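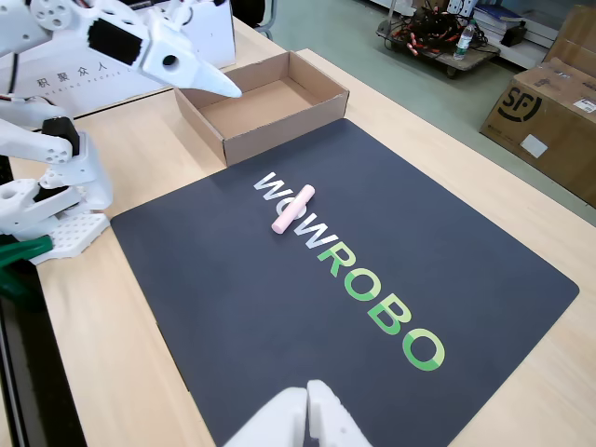 Phones in the lunchroom: the Wasstead policy draft

Local Schools > Middle Grades > Open Discussion

plirkent_mom
Has everyone read the draft the district put out for comment? Short version: phones go into a locked pouch at the first bell and come out at the last one, lunch included. Right now it's class time only, and lunch is a free-for-all. The comment window closes at the end of November and I'd like to send in something better than "grr."

I'm leaning yes. My daughter is in seventh grade and her lunch table is 6 girls texting each other across a tray of fries.

dadjokes_deak
I'm leaning no, and I have read all 17 pages, which I suspect puts me ahead of the people who wrote it. Page 3 says the pouches will "foster conversation." Page 11 says students must remain seated and keep voices low during lunch. So they'll be fostering it in a whisper.

My real objection is that this is the school reaching past the school day's actual work. Math class, fine, take the phone. Lunch is the one half hour those kids own.

Renji Hirano
I teach eighth grade science in the district (speaking for myself here, so please don't forward this to anyone with a lanyard). The trouble at lunch follows them into my room. Somebody posts a picture of somebody chewing at 11:50, and by 12:20 I have a kid crying over a lab sheet and four others very interested in the ceiling. I can't teach density to that.

I'd take the pouches tomorrow.

dadjokes_deak
Then discipline the kid who posted it? We don't lock up everyone's pencils when one of them gets used for poking.

Renji Hirano
If a pencil could poke a hundred people at once and leave no fingerprints, we might.

oldgoat
When I was in school we passed notes. Cruel ones, too. I still remember one word for word and I'm retired.

plirkent_mom
Right, but did the note follow you home and get read by kids at the other middle school?

oldgoat
It did not. It went in the trash with the rest of a tuna sandwich. Point taken.

tworivers
Can I bring up the money? The pouches are $17 each and the draft says families cover replacements. My son has lost 3 winter hats and one shoe. One. I don't know how you come home with one shoe. I give a pouch until Halloween.

Bence Pálfi
Parent of twins at Flovbridge Middle here. We've had the all-day version since last fall, so let me report from the future.

The first month was miserable. Mine came home acting like they'd been released on parole. Kids banged the pouches on the bathroom sinks to get them open, and some put an old dead phone in the pouch and kept the real one in a sock. By winter it settled down. My son plays cards at lunch now, a thing I associated with my grandfather. My daughter says lunch is "loud and boring" and she still hates the rule.

So I'd call it a mild improvement. Anybody who tells you it fixed the kids is selling pouches.

plirkent_mom
This is the most useful thing anyone has said on this board since the thread on the bus route. Did the mean stuff go down?

Bence Pálfi
At school, I think so. At home it moved to 4 p.m. and carried on. They save it up. We ended up making our own rule, phones on the kitchen counter at nine, mine included, and I was the one who broke it first.

dadjokes_deak
So the drama changed its office hours.

Bence Pálfi
It did. But nine to four without it is still seven hours without it, and I'd have paid for seven.

quietcarrie
I don't post much. My son has diabetes and his glucose monitor talks to his phone. The draft has a line saying "medical exceptions will be considered on an individual basis." Considered by whom, and how long does that take? He can't have his phone in a pouch while somebody considers it. I'm not against the policy, I just want that sentence finished.

Renji Hirano
You're right and it should be automatic. Please send exactly that in as a comment. Copy the office at your school and ask for an answer in writing before the policy starts.

plirkent_mom
Adding it to mine too. I had not thought about it at all, and now I feel a bit dumb about my french fries story.

tworivers
Same, and could whoever writes in also ask about the kids who walk home and need to reach a parent when practice gets canceled? The front office line rings forever. I've timed it while making dinner. I finished dinner.

dadjokes_deak
Okay, here's where I've landed after being outnumbered. I could live with pouches if (1) medical is automatic, (2) the school pays for the first replacement, and (3) it's a trial through spring with a real vote afterward. I still think the companies that built these apps are getting a great deal. They make the mess, and we argue with each other over who buys the bag.

oldgoat
That last bit should be in somebody's letter.

Bence Pálfi
Agree on the trial. Ours was supposed to be a trial. I have never heard the word since.

dadjokes_deak
Now I'm leaning no again.

plirkent_mom
Too late, I've already put your three conditions in my draft. I'll post it here tonight after eight and people can pick at it. Carrie, I'll put yours first, if that's all right.

quietcarrie
Please do. And thank you.

tworivers
Update, the other shoe was in the freezer. I have no further information.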